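Gutters, grumbling and the right sort of weather

Saoirse Geraghty has been clearing, mending and replacing other people's gutters for 13 years, and she would like it known that she does not enjoy heights. "I enjoy being paid at a height," she says. "It's a different thing."

We meet at the Candley yard, where the firm she runs with Washington Arruda keeps its ladders, its van and a biscuit tin that I was told firmly not to open. She has agreed to talk about guttering, a subject she believes householders think about for two minutes a year, usually while standing underneath one.

"People ring in a downpour," she says. "They want someone out in that downpour. I'm not going up a ladder in that, and I can't seal a joint with water running through it either. Ring me in April. I'm lovely in April."

Most of the calls, she says, come down to a handful of complaints. The gutter spills over at the front. There's a green streak on the wall. A bedroom smells of damp and the owner has already painted over the patch, often more than once.

"The paint is my favourite. I went to a house where the bay had been done in three different whites. You could have hung it in a gallery. All it needed was a bracket."

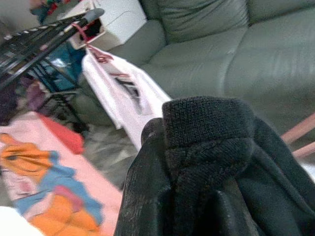

What goes wrong first

Brackets come up a great deal. Arruda, who has been coiling a hose and pretending not to listen, puts it down to spacing. "They fit too few," he says. "It looks straight on the day. Then you get leaves, you get a bit of snow, and it sags in the middle like an old horse."

A sagging run holds water, the water holds moss, and the moss holds whatever the birds bring along. Geraghty once took a tennis ball, a doll's shoe and a whole seedling sycamore out of the same length. The sycamore went home with her and now lives in a pot by the back step. She doesn't recommend this as a gardening method.

Her longest job so far was a terrace on Rantala Road, 243 metres of cast iron along the front and not a level stretch in it. The owners could not agree on a colour. "Black or dark grey. They argued about it for a whole summer. I'd have painted it tartan to get it finished."

They settled on black. She still drives past it on the way to the wholesaler, and slows down.
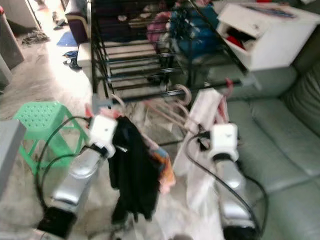
Black garment held in the left gripper, drying rack behind.

I ask about plastic, expecting a sermon. Geraghty is kinder to it than I'd guessed. It's light, it's cheap and one person can put it up before lunch, she says, though it creaks in the sun and the clips get brittle. Aluminium she likes. Cast iron she respects, in the way one respects a large dog.

"Ans Van Rooij has iron on the old chapel up at Podurier and it'll see us all out. But she paints it. That's the bargain. If you aren't going to paint it, don't have it."

And the mesh guards, the brushes that look like giant pipe cleaners, the clever covers sold in leaflets? There is a long pause here, during which Arruda goes to put the kettle on.

"They keep the big leaves out," she says at last. "The small stuff goes straight through and sits there, and now you've got a lid on it. I charge more to clean those. So do buy them."

One customer paid £299 for a set and had them fitted upside down.

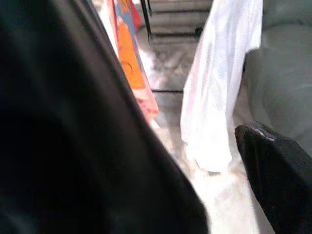
She is less wry on the matter of ladders. Two winters ago a neighbour of hers went up to clear a downpipe in his slippers and came down faster than he'd planned. He mended, but he walks with a stick. Her advice is to have someone at the foot of the ladder, to tie it at the top, and never to lean it on the gutter itself, whatever your father did.

"If you can't reach it with a trowel and a bucket, leave it. Get someone in. It needn't be me. Mal-soon Wi over at Jikden is very good and she's nicer on the phone."

Is she really?

"Much nicer," Arruda calls from the kitchen.

Before I go, Geraghty walks me out to my car and looks up at the yard's own roof, where a length of gutter has parted from its neighbour and is dripping steadily on to the bonnet of the van. I ask how long it has been doing that.

"A while," she says. "I've rung someone."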